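Print this page | E-mail to a friend
Shares: 263 | Comments: 3

How Does a Bottle Get Ready for the Store?
By Dayana Esquivel
September

Look around your bathroom or kitchen and you will find plenty of bottles. There may be shampoo by the tub, dish soap by the sink, and ketchup in the refrigerator. Each one has a body that holds something, a cap that keeps it in, and a label that tells you what it is.

Somebody had to plan all of those parts. Somebody also had to work out how to get the bottle into a package and then onto a truck. This page follows a plastic bottle through those steps.

Making the body

Most plastic bottles start out as tiny pellets. The pellets look a bit like beads. A machine heats them until the plastic is soft enough to shape.

Next, the soft plastic goes into a mold. A mold is a hollow form, like the pan that gives a cake its shape. Air is pushed into the plastic, and the plastic swells until it touches the sides of the mold all the way around. This is called blow molding. When the plastic cools, it stays in that shape. The mold opens and the bottle comes out.

You can often find a clue on a finished bottle. Run your finger down the side and you may feel a thin, raised line. That is the place where the two halves of the mold came together.

Adding color

Plastic pellets do not have to be colored. Many are clear or milky white. To make a colored bottle, workers mix in a small amount of strong color before the plastic is melted. The color spreads through the whole batch.

A bright color helps shoppers find what they want. If your family always buys the same orange bottle, you can probably spot it from the far end of the aisle. Color has another job, too. Some products change if too much light reaches them, and a dark or strongly colored bottle can block part of that light.

The cap is often made separately, and it does not have to match. A clear cap can go on a colored bottle. Some clear caps are covers that fit over a smaller part, such as a pump or a spray nozzle. Others are there to keep dust away from the opening.

What is on a label?

Once a bottle has its shape, it needs a label. Some labels are stickers and some are printed right on the plastic. A label can have:

- the name of the product
- the name of the company
- a picture or a pattern
- how much is inside
- what it is made of
- directions and warnings
- a bar code for the checkout

That is a lot to fit into a small space. Label designers put the most important words in large letters and everything else in small ones. They also choose colors that show up well against the bottle. Blue and white stand out on orange, for instance, and dark letters are easy to read on a pale background.

Labels are printed in the languages of the people who will buy the product. A bottle might have English, Spanish, or Chinese on it, or two or three languages side by side.

Lying down or standing up

Before bottles are packed, they have to be set out where hands can reach them. There are two main ways to do it. You can lay them on their sides, or you can stand them up.

Lying down is steady. A bottle on its side cannot tip over. It can roll, though, if it is round and the table has a slope. It helps to put all the caps at the same end so that each bottle gets picked up the same way.

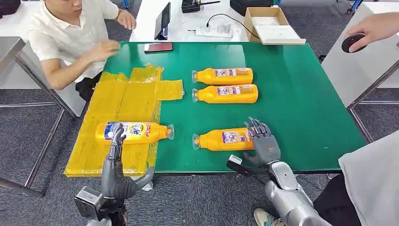 Four bottles on their sides, with the caps all at one end. One is resting on sheets of yellow plastic.

Standing bottles take up less of the table. They are also easy to check. If you look along a row, you can tell right away if a cap is missing or if one of the labels is facing the wrong way. But a tall bottle with a narrow base can be knocked down by a sleeve or an elbow, and one falling bottle can take the rest of the row with it.

Why do tall bottles tip so easily? Everything has a balance point, called its center of gravity. In a tall bottle, that point is high up. Push the top a little and the balance point moves out past the edge of the base. Then the bottle falls. A short, wide bottle has a low balance point, so you have to push it much farther before it goes over.

Wrapping things up

Bottles are tougher than they used to be, but they still get scratched and dented. Labels can be rubbed off when bottles bump together. Wrapping helps with this.

Plastic sheets are good for wrapping because they are thin and they bend. If a sheet is translucent, some light comes through it and you can tell that something is inside. You cannot see it as clearly as you would through a window. A sheet that is transparent is one you can see through easily.

Foil is another kind of wrapping. It keeps out light very well, and it keeps out air. Foil crinkles when you squeeze it and then stays crinkled. Plastic sheets can crease too, mostly at the places where they have been folded.

A box begins flat as well. If you carefully open up an empty cereal box and spread it out, you will see one big shape with flaps. This flat shape is called a net. The net of a cube can look like a cross, with four squares in a line and one more on each side. Fold on the lines and you have a box again.

How many will fit?

Packers have to think about shape. Square things can sit side by side with no space between them. Round things always leave gaps. You can test this with six cans and a shoe box. However you move the cans, there will be empty spots where the curved sides meet.

Those gaps are not always bad. Packers can fill them with paper or thin cardboard to stop the bottles from knocking together. Still, a box full of gaps is mostly carrying air, and companies try to use the smallest box that will do the job.

It is easier to plan a box when the bottles are lined up first. In a straight row, you can measure the whole group at once – how long it is, how wide it is, and how tall it is with the caps on.
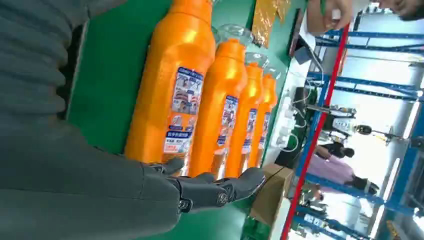

Try it: a packing test

You will need:

- four empty plastic bottles that are the same size, with their caps
- a cardboard box that is bigger than the bottles
- old newspaper
- a ruler
- a pencil and paper

1. Stand the bottles in a row on a table with the labels facing you. Measure how long the row is and write it down.

2. Now make the bottles into a square, two in front and two behind. Measure the length and the width. Which way would need a longer box?

3. Lay the bottles on their sides with the caps all pointing the same way. Measure again.

4. Turn every other bottle around, so that the caps take turns pointing left and right. Did the group get any smaller? If your bottles have narrow necks, it might have.

5. Pick the arrangement you like best and put it in the box. Close the lid and tilt the box gently. Listen for bumping.

6. Open the box and fill the gaps with crumpled newspaper. Tilt it again. Keep adding paper until the bottles stay still.

Ask a grown-up before you use bottles from the recycling bin. They should be rinsed out, and they should not have held cleaning products.

Words to know

Blow molding: a way of making hollow plastic things by pushing air into soft plastic inside a mold.

Center of gravity: the balance point of an object.

Mold: a hollow form that gives something its shape.

Net: the flat shape you get when you unfold a box.

Translucent: letting some light through, but not clear.

Transparent: clear enough to see through easily.

Print this page | E-mail to a friend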